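McIver Funeral Home, Darberg
Building and Equipment Walk-Through, Checklist with Comments
Inspected by: Magnus Munro
Date: June 28, 2024
Last full walk-through: February

Marks used: OK / FIX (do it this month) / NOW (do it before you go home) / N/A

Staff have asked me to keep the comments shorter than last time. I have read the request and put it in the folder.

1. FRONT ENTRANCE AND PARKING LOT

1.1 Ramp surface sound, no lifting edges. OK
1.2 Ramp handrail tight at both ends. FIX
Tight at one end. The bottom post moves when leaned on, and leaning on it is the whole idea. Two new anchors and a bag of patching mix.
1.3 Front steps edged in a contrasting color. OK
Repainted since February. Some of the paint is on the steps.
1.4 Automatic door opener works from both sides. OK
1.5 Door closer set slow enough for a walker. FIX
It gives you time to get most of the way in. Quarter turn on the adjusting screw, then try it again with somebody who isn't in a hurry.
1.6 Entrance mat lies flat. NOW
The corner has curled up again. Putting the umbrella stand on it does hold it down, and also puts an umbrella stand in the doorway. Replace the mat.
1.7 Accessible parking marked and clear. FIX
Marked, yes. The flower delivery van was in it when I arrived and still there when I finished with section 3.
1.8 Lot lights working. FIX
The one by the hedge is out. Evening visitation lets out on that side.

2. CHAPEL AND VISITATION ROOMS

2.1 Occupancy sign posted and readable. OK
Chapel sign says 126. Please remember it refers to people and is not a goal.
2.2 Aisles clear to full width with extra chairs out. FIX
Clear with the regular seating. Folding chairs were still set up down the left wall from the last large service and took the aisle with them. Fold them when the family leaves.
2.3 Folding chairs checked for bent legs and missing feet. FIX
Bad ones have been marked with tape and then put back on the rack with the good ones. A taped chair is still a chair to a man who has been standing in line for forty minutes. Take them out of the building.
2.4 Exit signs lit, battery test passed. OK
Visitation room B hummed during the test but stayed lit.
2.5 Exit doors open with one push. NOW
The side door has an easel, two wreath stands and a portable lectern in front of it. With those moved, it opens beautifully.
2.6 Candles in enclosed holders, away from drapes and arrangements. OK
I was told that open tapers are used "only when the family asks." Families may ask. We have glass chimneys in the closet and they look very nice.
2.7 Lamp and speaker cords covered or off the walking path. FIX
Tape on carpet lasts for one vacuuming. Buy the rubber cord covers.
2.8 Organ bench steady. OK
It creaks on the left. The organist says it has always done this and would miss it.
2.9 Casket bier locks engage, all wheels. OK
Checked loaded and unloaded. Rear lock is stiff, so press until it clicks and then look at it as well.
2.10 Bier rated load posted on frame. OK
Plate reads 500 lb. Somebody had hung the skirt over it. Pinned back.

3. OFFICE AND ARRANGEMENT ROOM

3.1 Walkways clear of boxes. FIX
Seventeen years of prayer card samples do not need to live beside the copier.
3.2 Power strips not plugged into power strips. NOW
Three deep, under the front desk, with a space heater at the end of the chain. In June. I unplugged the heater and the strip nearest the wall was warm.
3.3 File cabinets anchored. OK
3.4 Records backed up, copy kept off the premises. FIX
The old first-call and burial records still sit on the Unix machine in the corner, which runs without complaint and which only one of us knows how to shut down. The backup is made faithfully and then stored on top of the machine. Move the copy to the other building, and write down the shutdown steps in words the rest of us can follow.
3.5 Emergency numbers posted by each phone. FIX
Posted. The elevator company on the list has gone out of business.
3.6 First aid kit complete. FIX
Plenty of triangular bandages, no ordinary ones. The antacid box is empty, and I will not be investigating.
3.7 Tissues in reach of every chair. OK
Not a safety item. It was on the form when I got here and I have never had the heart to take it off.

4. GARAGE AND VEHICLES

4.1 Hearse: tires, lights, wipers, rear door struts. FIX
Right strut is weak. The door stays up long enough to make you trust it.
4.2 Hearse: bier pins and rollers. OK
One spare pin in the glove box. There should be two.
4.3 Removal van: cot fasteners lock and release. OK
4.4 Cots: legs lock at every height. NOW
The newer cot passes. The older one slips a notch when rocked side to side, so I have tagged it and taken it out of use. Please do not remove the tag because it is a busy week.
4.5 Cot rated load marked. OK
Also 500 lb, same as the bier. A cot's number assumes level ground and two trained people. Porch steps are neither.
4.6 Straps: three per cot, no fraying, buckles clean. FIX
One strap has been mended with a shoelace knot. Good knot. New strap.
4.7 Carbon monoxide alarm in garage and in the hall beyond. OK
4.8 Engines not left running with the door down. OK
Nobody admits to ever having done this, and everyone had a story about someone who used to.
4.9 Floor dry, drain clear. FIX
Drain is slow. There were magnolia leaves in the grate, and under those, more magnolia leaves.

5. LIFT AND PREPARATION ROOM

5.1 Furnar lift: monthly check logged. FIX
Logged through spring, then a gap, then two checks entered in the same pen on the same line. I can recognize catching up when I see it. I do it with my own gutters.
5.2 Furnar lift: stop button works, up and down. OK
5.3 Furnar lift: gate will not open between floors. OK
5.4 Ventilation running, air drawn down and away from the face. OK
Tissue test good at the table. The intake grille outside needs brushing.
5.5 Eyewash reached quickly, nothing in front of it. NOW
A mop bucket was in front of it. I moved the bucket, and by the time I had checked the water flow it was back. Whoever you are, you are fast.
5.6 Eyewash flushed weekly and initialed. OK
5.7 Chemical bottles labeled, caps on, heavy ones low. FIX
One spray bottle is labeled "the good stuff." Use the real name.
5.8 Safety data sheets in binder and current. FIX
Binder present. Several sheets are for products we stopped buying before the roof was redone.
5.9 Sharps container below fill line. OK
5.10 Gloves in all sizes. FIX
We have small, and we have a great deal of small.
5.11 Gowns, face shields and sleeves stocked. OK
5.12 Door locks, sign on door, no visitors past it. OK

6. STAFF CHANGING AREA AND FOOTWEAR

6.1 Prep room footwear stays on the prep room side. FIX
I followed a faint set of prints as far as the coffee maker. The line on the floor is there for a reason, and it was not cheap tape.
6.2 Closed toe, washable, no laces trailing. OK
Clogs are fine by me if the strap is worn behind the heel when lifting. Worn forward, a clog will leave your foot at the worst moment and not apologize.
6.3 Soles checked for wear. FIX
Press a thumb across the tread. If it feels like a dinner plate, it grips like one.
6.4 Shoes stored clean and off the floor. OK

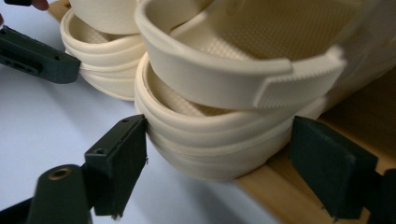

Item 6.4: cream clogs, stacked.

6.5 Street shoes and work shoes kept on separate shelves. FIX
There is one shelf and a lot of goodwill. Put up a second.
6.6 Lockers close and latch. OK
6.7 Bench secured. OK
6.8 Laundry hamper lidded and lined. FIX
Lidded. The liner was in the cupboard directly above it.

7. FIRE AND GENERAL

7.1 Extinguishers charged, hung and tagged. FIX
The one in the casket display room is hung behind a casket. Swap it with the framed price list.
7.2 Smoke alarms tested. OK
All of them, including the one that went off again after I had left the room.
7.3 Evacuation drill held since last walk-through. FIX
Not held. I understand why it feels odd to practice. Pick a morning with no service and allow ten minutes, plus whatever time it takes to get everybody away from the coffee.
7.4 Someone named to guide the family out if the alarm sounds in a service. FIX
Everyone thought it was the organist. The organist thought it was me.
7.5 Attic and boiler room clear of storage. FIX
Boiler room is clear. The attic has the nativity set, including a camel in the only path to the shutoff valve.

ITEMS MARKED NOW: 1.6, 2.5, 3.2, 4.4, 5.5
2.5 and 5.5 were put right while I stood there. The heater from 3.2 is locked in the supply closet. The older cot stays tagged until the repair shop signs for it. The mat is rolled up behind the front desk and is not to be unrolled.

Sign below when your items are done and leave the sheet in the tray by the copier, if the tray can be found.

M. Munro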